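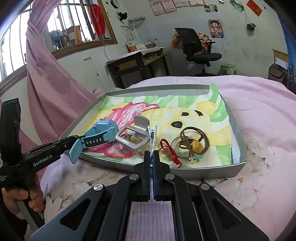 Section 3: Connecting the Ilero field recorder to your camera

By now the recorder should be charged and wearing its battery door. If the battery door is still in the box, go back to Section 2. We'll wait.

You will need the short XLR cable, the timecode lead (the one with the orange collar), a formatted card and a camera that has been switched off. Switched off means off, and standby doesn't count.

1. Turn both units off.

2. Mount the recorder on the camera's rear shoe and tighten the thumbwheel until it stops. Finger strength is plenty. Our repair bench in Estport has met several thumbwheels that were introduced to pliers.

3. Run the XLR cable from OUTPUT 2 on the recorder to the camera's first audio input. OUTPUT 1 is for headphones, whatever the colour of the socket may suggest.

4. Set the camera input to LINE.

CAUTION: Leaving the input on MIC will send a very loud signal into a very sensitive circuit. The camera may survive. The interview won't.

5. Plug in the timecode lead. The collar clicks when it is seated. If it doesn't click, turn it a little and try again before blaming the lead.

6. Switch on the recorder first, then the camera. Wait for the recorder's green light to stop blinking. On a cold morning it can take its time.

7. Open MENU > SYNC and choose FOLLOW CAMERA. Check that the frame rate on both displays matches. The recorder will happily follow a camera at the wrong rate all day and never mention it.

Note: If the display shows E7, the card is locked. Slide the little tab on the side of the card and put it back in.

Note: Firmware released before March hides the SYNC page under TOOLS. Updating moves it back to where you would look for it. See Section 7.

Setting levels

Ask your presenter to speak at the volume they plan to use on the take. They will speak more quietly. Set the dial so the peaks sit just below the yellow band, then bring it down a touch, as presenters get louder once the red light is on.

Record a short test clip and play it back through headphones. Watching the meters bounce is pleasant but proves very little about hum.

Unplugging

Stop recording, wait for SAVED to appear, then turn off the camera followed by the recorder. Pull cables by the plug.

Guide revised 2022-05-13 by Yolanda Arboleda and Gyula Bárány.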